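About Hastetti Books

Hastetti Books publishes nonfiction for readers ages 5 to 12. We are a small press with four people on staff and a list of 61 titles in print. Most of our books are about science, animals, food, machines, and how everyday things get made. We also publish a few biographies each year.

How we got started

Marthinus Makhubela ran a school library for eleven years before he started the press. Children kept asking him for true books on subjects he could only find in adult editions. He began with a 32-page book on salt, which he wrote himself and sold at school fairs. Liên Ông joined the next year as art director and redesigned it for the second printing. It is still on the list.

What we publish

Our books come out in 3 series. Esora is for new readers and keeps to short sentences and one idea per spread. Rebelo is for grades 2 through 4 and always includes a glossary and an index. Vakell is for older readers who are ready for chapters, source notes, and a reading list in the back.

Every manuscript is read by a subject expert before it goes to the illustrator, and again when the art is in place. Captions get the same check as the main text. If we find an error after printing, we correct it in the next run and post the change on our corrections page.

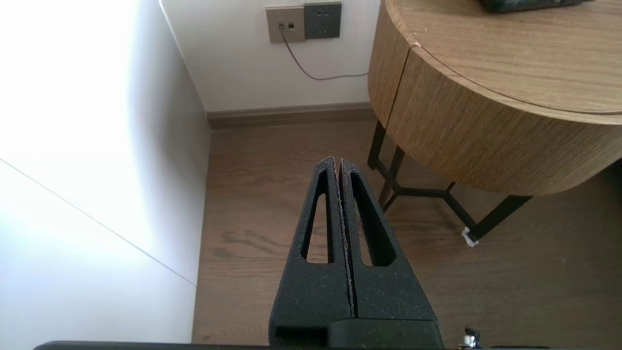

Who we are

Marthinus Makhubela, publisher. He reads all new submissions and handles rights.

Liên Ông, art director. She hires our illustrators and designs the covers.

Ruan Baloyi, editor. He edits Rebelo and Vakell and puts together the back matter.

Mbali Botha, schools and libraries. She books author visits and writes the classroom guides, which are free to download for every title.

Nokuthula Shezi has written nine books for us and leads our writing workshop each April. The workshop is open to anyone working on a first nonfiction picture book. We take 80 writers a year, and the sessions are online.

Author visits

Last school year our authors and illustrators made 362 visits, in person and by video. A visit runs 45 minutes and includes time for questions. Schools with limited budgets can ask Mbali about reduced fees.

Submissions

We read proposals from January through June. Send a one-page summary, a sample chapter or full picture book text, and a list of your main sources. Please don't send original artwork. We do not publish fiction or poetry. Replies take up to three months.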